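Broko 화물 운송 기록 데이터셋

이 사이트는 쿠키를 사용합니다. 계속 이용하면 쿠키 사용에 동의하는 것으로 간주합니다. [동의] [설정]

# Broko 화물 운송 기록

Broko는 중단거리 도로 화물의 운행 단위 기록을 모은 표 형식 데이터셋이다. 한 행이 운행 한 건에 해당하며, 출발 권역, 도착 권역, 적재 중량, 공차 여부, 상하차 대기 시간을 담고 있다. 운임 정보는 들어 있지 않다.

관리: Marlies Auer, Didier Aubert
최종 수정: 2020년 3월 30일

## 구성

참여 운송업체는 12곳이고 차량은 457대다. 권역은 146개로 나누었다. 권역 경계는 행정구역과 일치하지 않는다. 물류단지 한 곳이 두 시군에 걸쳐 있는 경우가 많아서 화물이 실제로 모이는 지점을 기준으로 다시 그었다. 경계 파일은 `zones/` 폴더에 있으며 좌표계는 WGS 84다.

폴더는 다음과 같다.

- `trips/` 월별 운행 기록 (CSV, UTF-8)
- `zones/` 권역 경계와 권역 코드표
- `vehicles/` 차량 등급, 적재함 형식, 축 수
- `docs/` 항목 정의서와 변경 내역

## 주요 항목

`trip_id` 운행 식별자. 업체가 바뀌어도 중복되지 않는다.

`origin_zone`, `dest_zone` 권역 코드. 경유지는 별도 행으로 나누지 않고 `stops` 항목에 순서대로 적는다.

`load_kg` 출발 시점의 적재 중량. 계근 기록이 있으면 그 값을 쓰고, 없으면 송장 중량을 쓴다. 어느 쪽인지는 `load_src`에 표시한다.

`empty_run` 공차 운행이면 1, 아니면 0. 빈 팔레트만 싣고 돌아온 운행은 공차로 처리한다.

`wait_min` 상하차지에 도착해서 작업이 시작될 때까지의 시간(분). 작업 시간 자체는 포함하지 않는다.

## 수집 방법

운행 시각과 위치는 차량 단말기에서 가져왔고, 중량과 화물 종류는 업체의 배차 시스템에서 받았다. 배차 시스템은 Voltbridge와 Druva 두 가지가 쓰이는데 시각 표기 방식이 서로 다르다. Druva 쪽은 분 단위로 반올림되어 있어 대기 시간이 짧은 운행에서는 오차가 눈에 띈다. 변환 스크립트는 Vinzenz Fuchs가 작성했으며 원본 시각도 `ts_raw`에 그대로 남겨 두었다.

단말기와 배차 기록이 맞지 않는 운행은 업체에 확인을 요청했다. 회신을 받지 못한 건은 삭제하지 않고 `match_flag`를 2로 두었다. 집계에 쓸 때는 이 값을 먼저 확인하기 바란다. 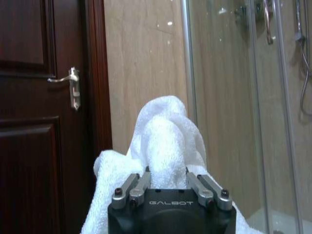
공차율을 계산할 때 `empty_run`의 평균을 그대로 써도 되는가?

운행 건수 기준이라면 그대로 쓰면 된다. 거리 기준 공차율이 필요하면 `dist_km`로 가중해야 하며, 두 값은 장거리 비중이 높은 업체에서 크게 벌어진다. 보고서에 인용할 때는 어느 기준인지 함께 적는다.

## 알려진 문제

- 7월 기록에는 Bravo 단말기를 단 차량 33대의 위치가 빠져 있다. 펌웨어 교체 중에 전송이 끊겼고 복구하지 못했다. 출발지와 도착지는 송장으로 채웠지만 `dist_km`는 비어 있다.
- 냉장 화물은 전체에 비해 적게 잡힌다. 참여 업체 대부분이 일반 화물 위주다.
- 야간에 도착해 차고지에서 대기한 시간은 `wait_min`에 들어가기도 하고 빠지기도 한다. 업체마다 기록 관행이 다르며 아직 통일하지 못했다.
- `stops`가 비어 있다고 해서 경유지가 없었다는 뜻은 아니다. 초기 자료에는 이 항목이 없었다.

## 개인정보

운전자 이름과 면허 번호는 받지 않았다. 차량 번호는 임의 코드로 바꾸었고 대응표는 업체가 따로 보관한다. 권역 하나에 화주가 한 곳뿐인 경우에는 인접 권역과 합쳤다. 합친 권역의 코드는 M으로 시작한다.

## 사용 조건

연구와 교육 목적으로 자유롭게 쓸 수 있다. 상업적으로 쓰려면 참여 업체의 동의가 필요하며, 신청은 Johanna Gisler가 받는다. 가공한 자료를 다시 배포할 때는 원본 판 번호와 바꾼 내용을 README에 적어야 한다. 특정 업체를 식별하려는 분석은 허용하지 않는다.

## 변경 내역

1.2 권역 코드표 정리. 중복 코드 제거.
1.1 `load_src` 추가. 송장 중량의 단위 오류 수정 (Sorcha Tierney 제보).
1.0 첫 공개.

오류를 발견하면 이슈에 `trip_id`와 해당 월을 적어 등록한다. 파일을 직접 고친 풀 리퀘스트는 받지 않는다. 수정은 원본 변환 단계에서 이루어지고 다음 판에 반영된다.

공유 12 · 댓글 0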